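Skiltau Jersey Care and Storage – Frequently Asked Questions

Skiltau cleans, repairs and stores sports jerseys for collectors, clubs and anyone with a shirt they don't want to ruin. These are the questions we get most by email. If yours isn't covered, write to the Endton counter and Tarcísio Magalhães or one of his colleagues will reply.

Sending your jersey

How should I pack it?
Fold it once across the middle with a sheet of plain tissue over any printing, then put it in a sealed bag inside a box. Padded envelopes are fine for a single jersey. Please leave hangers at home.

Do you take older red jerseys with white trim?
Yes. Red dye is the one most likely to run, so we test an inside seam before anything gets wet. If the test swab picks up color, we call you before going further.
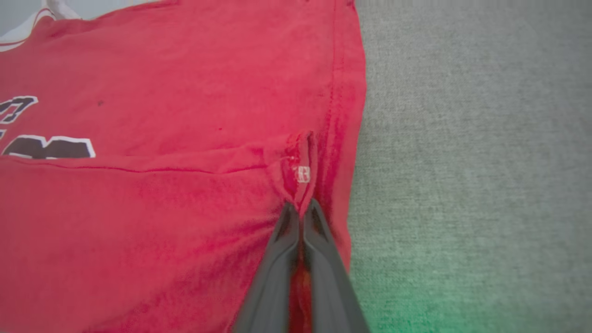
Washing and repair

What does a standard clean include?
A cold hand wash, a rinse and flat drying. We don't tumble dry or dry clean. Allow 5 working days from the time the parcel reaches us, longer in May when the club orders come in.

Can you fix cracked letters?
Sometimes. Small cracks in screen printing can be sealed, but the line will still show up close. Stitched letters that have come loose are easier, and we match the thread as closely as we can. We don't reprint missing names or numbers.

Will you remove a player name?
No. It nearly always leaves a mark in the fabric.

How much does it cost?
A standard clean is $23 per jersey. Repairs are quoted after we have looked at the garment. Return shipping is charged at cost.

Storage

Where are jerseys kept?
In the Tejada building, across the yard from the counter. The room holds 270 flat boxes and is kept dark. Your box has your name and an intake number on it – quote that number if you want the jersey back early.

Can I store one at home instead?
Yes, and many people do. Use a flat box, keep it out of attics and basements, and refold it along different lines a couple of times a year. Basketball jerseys with large lettering across the chest are best rolled around a tube so the letters don't crease.

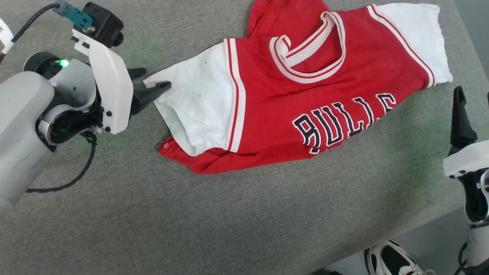
2 min read

Other questions

Do you value or authenticate jerseys?
No. We can tell you what the label says and what condition the fabric is in. For a valuation, ask an auction house.

Is my jersey insured?
It is covered from intake until it leaves us, up to the value you write on the form. Anything shipped through Vakitz is also covered in transit. If you use another carrier, check their terms.

Can I drop off in person?
Yes, at the Endton counter, Unit 101, until 4:30 p.m. Ring the bell if the door is locked.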